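Garage | Kitchen | Laundry | Car | Yard | Letters

Tips > Car > After a Crash

Filed under: Glovebox, Small Wrecks, Paperwork

Tips for after a fender bender, and which ones I'd skip

Every spring the same list of crash advice goes around. Somebody's insurance agent prints it on a card, somebody's aunt posts it, and it ends up in the glovebox under the napkins. I've had two minor wrecks in my life, neither one my fault if you ask me, and I've used up a fair amount of that advice. A good half of it is padding.

What follows is for small collisions where everyone is walking around. If anybody is hurt, or you smell fuel, call 911 and stop reading websites.

1. Skip the "crash kit"

Stores will sell you a zippered pouch with a whistle, a disposable camera, a pencil and a form. I paid $39 for one. The pencil was unsharpened. Your phone does most of it, and for the rest you want a pen that writes, a few index cards and a flashlight you have tested this year. Put them in a sandwich bag. Change the flashlight batteries in August, before the evenings get short.

2. Flares are overrated for most people

I know, your father carried them. They burn hot, they drip, and you should never light one near leaking gas. Folding reflective triangles cost less over time and you can practice with them in the driveway. Practice matters. The first time I opened mine was on a wet shoulder in the dark and I put one together upside down.

On a two-lane road, one goes close behind the car and another well back, farther if there's a hill or a bend. Walk facing traffic and hold the triangle out in front of you on the way. If the road is too busy to walk, stay off it and leave the triangles in the trunk.

3. Move the car if it moves

A lot of people still believe you have to leave both cars exactly where they stopped until an officer comes. Check the rule where you live, but plenty of states want you out of the lane when nobody is hurt and the car will roll. Take two or three quick photos first if you can do it without standing in traffic. Then get over to the shoulder.

4. Photos: fewer close-ups

Everyone photographs the dent. The dent isn't going anywhere. Get the whole road, both cars together, the lane lines, the signs, the plates. Clifford Beaulieu wrote in after a parking lot scrape to say he had 20 pictures of his own bumper and none that showed which way the other car had been pointing. The adjuster wasn't much interested in the bumper.

5. Scratch removers

Now we're at the part where people want your money. I tried the Colinar pen and the Nolow cloth on an old door panel, on marks of the same depth. The cloth did nothing I could see once I'd washed the panel. The pen filled the scratch with something shiny that came off in the rain.

If the mark is paint from the other car sitting on top of yours, try a little mineral spirits on a soft rag, in a spot that doesn't show, and wash it off right after. If your fingernail catches in the scratch, no rag is going to fix it. The boiling-water-and-plunger trick works on some plastic bumpers and cracks others, and I wouldn't try it on a car I cared about.

6. Do the paperwork the same night, at the kitchen table

Write down what happened before you talk it over with the whole family. By the third telling, you'll be remembering the story and not the road. Time, weather, direction, speed as near as you can honestly put it. Draw the intersection, badly is fine. Then lay out the registration, the insurance card and the other driver's details and copy the numbers twice. Jinfeng Kong, who reads this page with a red pen, says to read them aloud to another person, and I've come around to that one.
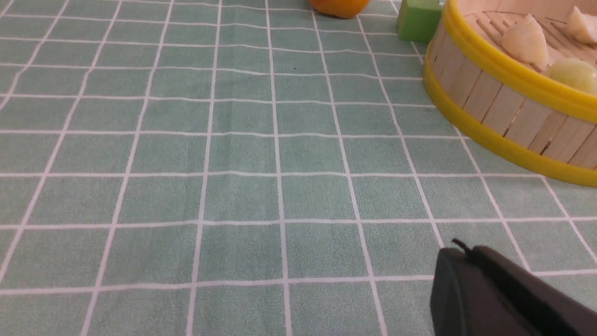 7. Don't rush into a claim, and don't hide one either

You'll hear that you should never report anything small. You'll hear that you must report everything within the hour. Read your own policy, which may require prompt notice whether you want a payout or not. I got a shop quote of $300 on my last dent, under my deductible, so I paid it myself, but I told the insurer all the same.

8. Look the car over again later

Bumper covers spring back and hide broken clips. Check the trunk seal, the lights and the tire next to the hit, and look underneath for drips after it has stood overnight. If the wheel pulls to one side, it goes to the shop and you get a ride to work.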